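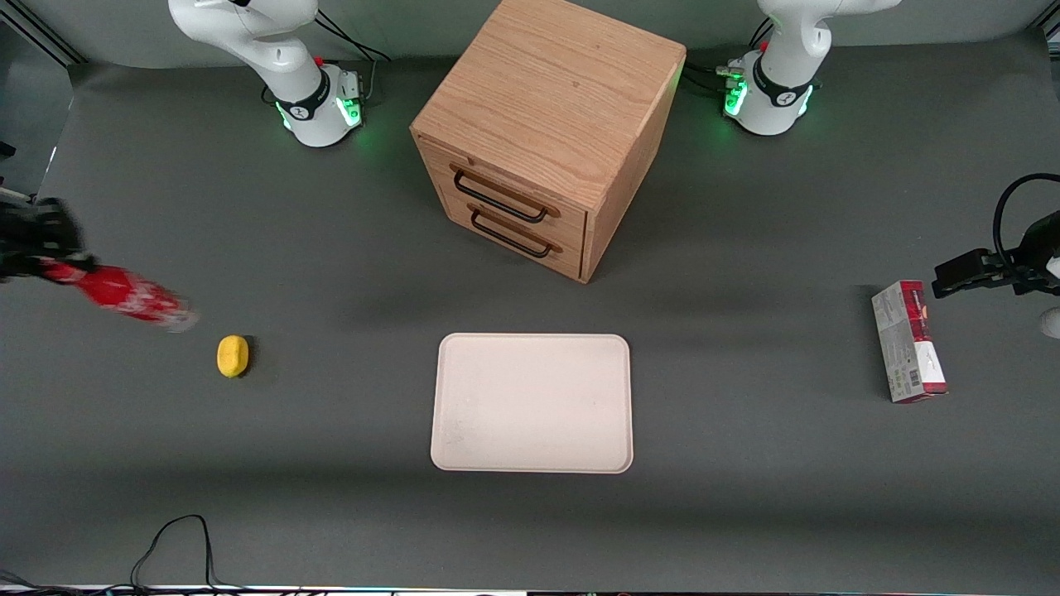
The two-drawer cabinet on the sorting table, with the tray in front.

We got to Ferkedus a little after 2 in the afternoon, during the April open day. The building used to be a furniture works and the ground floor is still mostly workshop. Visitors sign in at a desk by the loading door and get a paper map, which I needed twice.

I spent most of my time in the household storage room on the upper floor. Each table there has one piece of small furniture and a handful of ordinary things to put away. The cabinet I liked best is a cube with two drawers, in a pale oak grain that shows well on the top. The handles are dark bronze bars, one to a drawer. It would fit on a kitchen counter, though it would take up a good part of mine.

The same table had a red bottle with white markings, a red and white cardboard box and a small yellow oval thing that I took for a sponge. An off-white tray with rounded corners lay in front of the cabinet. It has only a slight rim, so I would use it for packets and not for anything that rolls.

Snežana Vidmar, who runs the room, told us the cabinet is sold under the name Magsi and comes from Dakotier, a joinery in the next valley. They made 1,000 in the first batch. She would like a third drawer. I asked about a darker finish and she said there are no plans for one.

Downstairs there is a hall of hinges and runners from Gristex. It was crowded and I only walked through. The coffee stand is at the far end and takes cards.

Parking is free behind the building, but the lot was full when we came and we left the car by the church, a walk of three minutes. The doors close at 5. The upper floor has an elevator, on the left past the coat racks.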